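Skidano (demonstration kit)

Last edited: September, by the Automation desk
Print this page | E-mail this page

Skidano is a hand-held gripper kit used for recording manual tasks so that robot arms can be trained on them. It is sold and rented by Vositz, a small firm which also runs a recording service under the same name. The kit is worked by a person, no robot arm needed. Operator holds a gripper in each hand, does the task, and the recording is turned into movement data afterwards.

Name is used for both the hardware and the service, which causes some confusion in older listings. This article covers both.

Background

Vositz began with fixed arms and teleoperation, where one arm is moved by hand and a second copies it. Slow, and the arms were hard to get into ordinary rooms. The first Skidano was a single gripper and sold badly. A two-handed version followed, and the single was dropped from the list the next spring. The firm has since stopped selling arms altogether, though it still services the ones already out there.

An earlier trial kit, called Adosberg, is sometimes listed as a Skidano model. It was a seperate product with a different jaw and the parts do not swap over.

Contents of the kit

The standard kit has:

- two grippers, left and right, with cameras
- marker cubes, one per gripper
- a marker board for calibration
- a headband with camera mount (optional, most buyers take it)
- cables, chargers, a hard case
- one year of the processing software

Finger pads are soft, ribbed, and count as a wearing part. Spares come in packs of 5 pairs. Pads from the first production run were stiffer and tended to split at the base, replaced free of charge if the customer asked. Later pads are fine.

The gripper cameras have very wide lenses. Straight lines come out bent, corners go dark. Software corrects for this but the raw files are kept as they are, and buyers who want to use their own correction can do so.

Operation

Set-up takes about 22 minutes for a new user, less with practice. The marker board is shown to the cameras first, then the grippers are put down in a starting pose, then recording starts. Each take should begin and end in the same pose. Takes that don't are flagged by the software and normally thrown out.

The markers must stay in view of the overhead or head camera for most of a take. Turning the wrists too far hides them. This is the commonest fault in first sessions and the manual spends four pages on it. Bright reflections can also upset tracking, so glass walls and glossy worktops need checking before a long day.

Battery life is given by the maker as a full morning. Reviewers got rather less with the screens turned up.

Recording service

Customers without staff to spare can order takes by the batch. Smallest order is 200 takes of one task. Vositz sends two people and a kit, or does the work at its own rooms if the objects can be posted. Files are delivered with faces blurred. Price depends on the task: folding costs more than pick and place, liquids cost most.

Turnround was a weak point early on. Now better, the firm quotes by the week and mostly keeps to it.

Reception

Reviews have been good on the whole. Praise for the weight, the pads, and the plain file format. Complaints about the cables, the price of spares, and the case, whose latches are poor. A comparison by the trade newsletter Sawatzky ran 47 takes of a cup-stacking task on three kits and put Skidano second, behind a dearer one. It scored best of the three for comfort, and worst for the instructions, which have been rewritten since.

The lack of any feel through the jaws is mentioned in most reviews. The operator knows how far the grippers are closed but not how hard. A force sensor has been promised twice, no date.

The kit in use 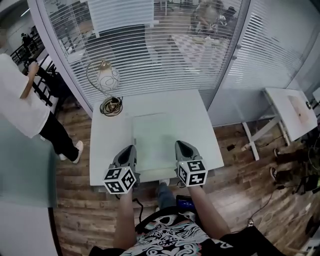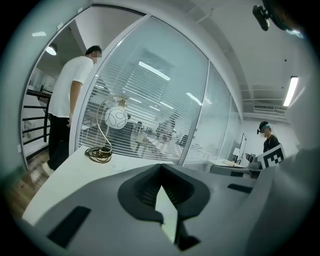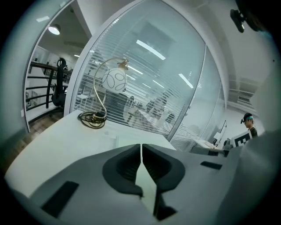

Grippers at the white desk, with the globe lamp.

Sawatzky's readers were less kind than its reviewer. One of them wrote in to say that the grippers were fine but the licence was the real cost, that after the first year the software stops processing new takes until it is renewed, and that anyone buying a second-hand kit should ask whether the licence moves with it. Vositz replied that it does, on request, for a fee.

We use cookies to remember your reading settings. Accept | Change settings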